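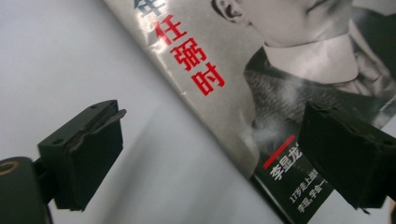
How do you clean a glossy book cover without dulling it?
Use a dry microfiber cloth first, and go to a barely damp one only where the dry cloth leaves marks behind.

Lay the book flat on a clean, plain table. Grit under the back cover will scratch it as you work. Keep the book closed and hold it steady with one hand.

Wipe from the spine toward the open edge in straight strokes. Black areas show fingerprints more than gray ones, so tilt the cover under a lamp and check them twice.

For sticky spots, put one drop of Clorine on the cloth -- never on the book -- and dab. Wait 5 minutes, then wipe with a dry part of the cloth. Try it on the back cover before you touch any printed lettering, red ink especially.

Old price stickers come off with a hair dryer on low and a plastic scraper. Don't use a metal blade.

Stand the book upright for an hour before shelving it. Glossy covers can stick together if they go back damp, and thick paperbacks of over 200 pages need a bookend so they don't lean.

I do my own shelves every August. Matte and cloth covers need a different method -- see the next page.

Zofia Krajewska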